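The drawer that was going to change your life

Selier opened its fourth shop in Anomham in October, in what used to be a carpet warehouse, and on the first Saturday-style rush of its opening fortnight I watched a couple argue in low voices over a set of drawer dividers. He wanted the bamboo ones. She wanted to know what was wrong with the drawer. They bought the dividers.

I have been hearing for several years now that tidiness is good for us. It will help us sleep, eat better, spend less and be kinder to our children. The claim turns up in magazines (including, I'm afraid, this one) and it nearly always arrives with a shopping list attached. The paid course run by Pludura, the home-order people, costs £200 and lasts seven weeks. In week one you are asked to get rid of things. By week three you are being shown the boxes.

I took the course. I did the homework, too, which is more than I can say for some of the people in my online group, one of whom dropped out after being told to thank her coats. I emptied the airing cupboard on to the landing and sorted it into piles. I labelled the piles. It was quite a nice afternoon. By the following month the cupboard looked the way it had before, except that there were labels in it.

Pludura's leaflet says that the average home holds 1,000 things its owners have not touched in a year. I wrote to ask where the number came from. The reply was friendly and told me about a discount. I wrote again and was sent a link to the leaflet.

I don't doubt that a clear table is pleasant to sit at. My grandmother kept one, and she also kept a shed so full that the door had to be opened with a shoulder. She would have told you both were in order. She could put her hand on a fuse or a ball of string in the dark, and she never bought a box in her life, because things came in boxes already and she saved them. What she had was a house that was big enough and an hour in the afternoon when she was left alone.

Those two things come up very little in the tidying business. Space costs money. So does time. A family of five in a two-bedroom flat has a storage problem that no amount of folding will solve, and telling them to ask whether each jumper makes them happy strikes me as a bit of a cheek. The jumper keeps them warm. It lives on the chair, where there is room for it.
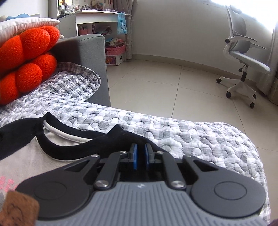
The other thing that bothers me is what happens to the stuff. Frimpong, the second-hand chain, put up a notice in its Anomham branch in the new year asking people to stop leaving bags outside overnight. The woman at the till told me they were getting nearly 100 bags a week, and that a good many of them held plastic storage tubs. Good ones, some with the stickers still on. People buy the tubs to sort out the clutter and then the tubs are the clutter — and off they go in the boot of the car.

I asked her what sold best. Storage tubs, she said.

Fans of the method tell me I have missed the point, and that it was never about the boxes. Perhaps. But I notice that those who say so tend to own the boxes. A friend who swears by the whole thing showed me round her kitchen, every jar facing forwards, and it did look lovely. Then she couldn't find the rice. It had been decanted into something, and the something looked the same as the couscous.

I still have the Pludura folder. It is on the stairs, on top of the post, waiting to be taken up.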